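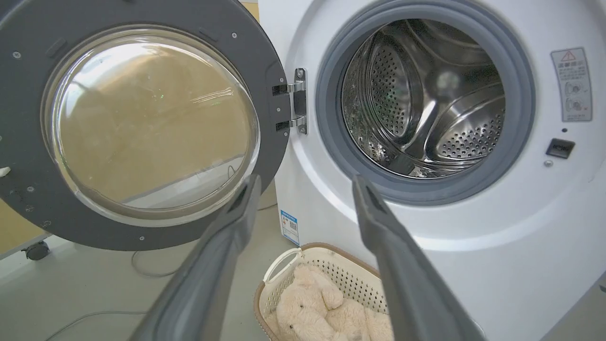

Kalkidan Seyoum

Drustley Laundry Task Kit
Equipment page, student manipulation project
Last revised 2018-04-30

The Drustley kit is the practice set-up for the laundry task in the Sallex student competition. It consists of a front-loading washing machine, a plastic basket with ventilation holes and a handle cutout, and a set of soft items. The current soft item is a beige plush teddy bear. The arm and its two-finger gripper are booked separately under Zollero.

Task
The team's program must take the item from the basket, pass it through the door opening and release it inside the drum. Closing the door is a separate exercise and is marked on its own sheet. A run ends when the item is released or when the time allowed has expired.

Washing machine
Front loader, white body. Round glass window in a dark grey door ring, chrome hinge, grey rubber gasket, perforated stainless steel drum. The door latch receptacle is on the front panel to the right of the opening. The machine is not plumbed in and must not be connected to water. Drum rotation is disabled.

Known difficulties
The polished hinge and the drum wall both return strong reflections. Colour thresholds tuned on the basket fail inside the drum. Mitiku Gudeta's group now sets exposure separately for the two stages.
The gasket yields under a fingertip and springs back. Approach it with the fingers closed around the item and open them only past the inner lip.
Plush compresses a good deal before the force reading rises. Start from the grip value in the shared settings file.

Logging
Save every attempt, including failed ones. The archive holds 851 runs. Teams may store up to 100 per session; larger batches go through Tekle Tefera.

Booking
Sessions are open to second-year groups and club members. Maximum loan is 7 days. Requests to Silvana Bastos. Faults, missing parts and damaged gaskets to Sosina Asfaw.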